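Sonuvcombe Touchline Notes, v3

README, last touched in May. Hurried version, will tidy when the season is over.

What this is
Text notes on football coaches. Youth and lower league mostly. 723 entries, one per match, typed up from handwritten touchline notes and then cleaned a bit. Each entry covers one coach in one match: formation at kickoff, changes, what was shouted (paraphrased), what happened to the shape after a sub.

What this isn't
No player tracking. No betting odds. No video. Please stop asking for video.

Files
notes.csv - the main thing, one row per match
coaches.csv - 44 coaches, id and career stage, no names
clubs.csv - club ids plus region
drovetti_map.txt - maps old ids from the Drovetti sheet to the new ones. Only needed if you used v2

Columns in notes.csv
match_id - text, unique
coach_id - joins to coaches.csv
club_id - joins to clubs.csv
level - youth, reserve or senior
shape_start - like 4-4-2, written with dashes. Excel will turn some of these into dates, import as text!!
shape_end - same format
subs - minute and position, separated by semicolons
goals_for, goals_against - full time only, no extra time, no shootouts
note - free text, anywhere from one line to a long rant

Where it came from
Kasau league grounds and the Kneževič youth cup, plus whatever friendlies I could get to. Notes taken by hand, typed the same evening if I was lucky. The cup rows are the best ones. Friendlies are patchy, coaches swap everybody at half time and the shape columns get silly.

Known problems
- shape_end is a judgement call. If a team was hanging on with everyone in the box I put the last shape I could recognise
- 2 coaches changed clubs mid season. Same coach_id, different club_id. Don't group by club and expect it to work
- wet notebooks. Blank note field means I couldnt read it
- minutes of subs come off my watch, not the referee's. Can be out by a minute or two
- senior level is thin, don't draw big conclusions from it
- accents got mangled in v2. Fixed in v3 I think. Kneževič should show up properly, if it doesn't your reader isn't on UTF-8

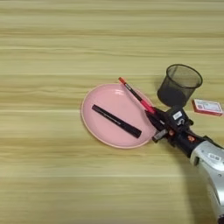
Pink plate on the table.

Changes in v3
New ids everywhere. Dropped duplicate rows left over from the Drovetti sheet. level used to be a number, now it's a word. Goals columns are integers now, they were text before for no good reason.

Splits
None provided. If you make your own, split by coach_id and not by row, otherwise the same coach's pet phrases end up on both sides and your scores will look alot better than they are.

Use
Free for research and for coaching courses. Say you got it from Sonuvcombe Touchline Notes and give the version number. Don't try to work out who the coaches are, some of them run teams for kids.

Fixes
Send the match_id and what's wrong with it. One fix per message please. Replies are slow on match days.

To do
- add half time shape
- check the away rows from Kasau, a few may have goals_for and goals_against flipped
- proper license file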